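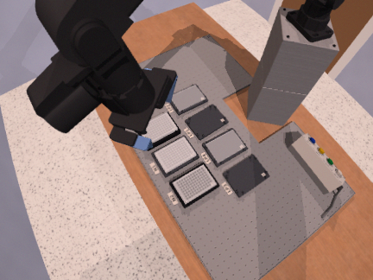

Why does a truck look tiny when it is far down the road, if it is the same truck? The question came by letter from Conel, and the writer added that squinting did not help.

The truck does not change. What changes is the angle between two lines: one from the top of the truck to your eye, and one from the bottom of the truck to your eye. This is called the visual angle. A wide angle makes a large image on the retina, the layer at the back of the eye that senses light. A narrow angle makes a small image.

Distance sets the angle. When a truck moves to twice its first distance, its image becomes half as tall. It also becomes half as wide, so it covers only a quarter of the area.

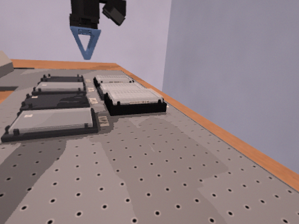
Perspective is the name for the way this rule works on a whole view. Straight lines that are parallel on the ground, such as the rails of a train track, seem to move closer together as they go away from you. Two columns of trays that run toward the far edge of a table follow the same rule. If the lines were long enough, they would seem to meet at one place, called the vanishing point. 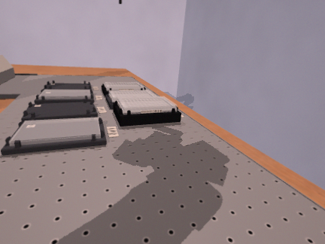 Rarnerel Junior Science, Vol. 31, No. 5, page 88

Equal spaces shrink too. Fence posts set at equal distances along a road seem to crowd together far away. At some distance the gaps become too narrow for the eye to separate.

To test this, hold a ruler upright 2 feet from one eye and close the other eye. Look at a door across the room. Read how many inches of the ruler the door covers. Walk closer to the door, keeping the ruler at the same distance from your eye, and read it again. The second number is larger. 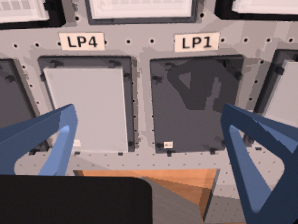

But the moon looks bigger when it is low, wrote a reader in Fajardo, so is it closer then? It is not. The visual angle of the moon stays almost the same all night. The extra size is an illusion made by the brain. The ruler test works on the moon as well.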